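Solheim House Residents' Association
Minutes of the meeting held in the ground floor room, March 5, 2019

Present: Margit Skjelbred (chair), Farzad Shirazi, Si-woo Seo, Shengli Bai
Apologies: Wenche Bråten
Minutes taken by Si-woo Seo

1. Minutes of the last meeting
Agreed as correct, with one change. Under item 4 the name of the curtain supplier should read Clirkton. Margit signed the copy for the folder.

2. Matters arising
The side door has been rehung and now shuts without being lifted. Farzad still has the old hinges and will bring them down in case the fitter wants them back. The letter to Barnetbridge about the bins went off in February. No reply so far. Margit to ring them.

3. The room
Farzad went through the changes made since the last meeting. The navy curtain is up behind the white table. Shengli thought it was too dark for the size of the room. Margit said she had got used to it and that it hides the wall, which needs painting. The scalloped bottom edge was discussed at some length. Farzad offered to take it up and hem it straight, but the others were content to leave it until the wall is done.

The grey ribbed mat is to stay on the white table. Si-woo pointed out that it does not reach all the way to the left edge or the back, and asked if a larger one could be had. Farzad had looked. The next size up would hang over the front, and he would not want it trimmed as the ribbing might fray. Agreed to keep the one we have.

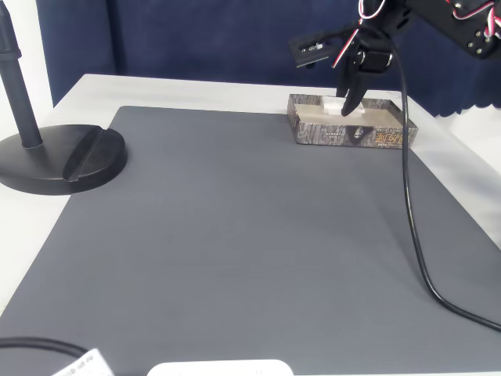 Cleaning of the mat was left open last time. Shengli has tried a damp cloth on a corner and it left no mark. She asked that people wipe along the ribs and leave it flat afterwards - it has been found rolled up twice, and it then takes days to lie down properly.

Margit asked for the shallow tray with the bark or stone pattern to be kept on the table for small items. It has been going upstairs with the cups. Shengli likes the printed front with the Chinese characters and would like that side to face the room. No objection.

Farzad asked that the black stand with the round base be lifted when it is moved, as it is heavy and the table top is easily scratched. Agreed.

4. Money
The balance stands at 914. The curtain came to 300 including the rail, as approved. Si-woo asked whether paint for the wall could come out of the same heading. Margit saw no difficulty but wants a price first. Farzad to ask at Plalumano and to get a tester pot of an off-white if they do them.

5. Cupboard and keys
There are six keys to the room and two are not signed for. Si-woo will put a note through the doors. The cupboard is full again. Anything without a name on it by the next meeting will go to the charity shop, apart from the folding chairs.

6. Any other business
Wenche sent word that she can lend a stepladder for the painting. Accepted with thanks. She also asked about the heating being left on overnight. Shengli will look at the timer and write the settings on a card next to it.

Next meeting: same room, same time, date to be fixed when Wenche is back.

Actions
Margit - ring Barnetbridge about the bins
Farzad - price for paint, tester pot, bring down hinges
Si-woo - note about keys
Shengli - heating timer and card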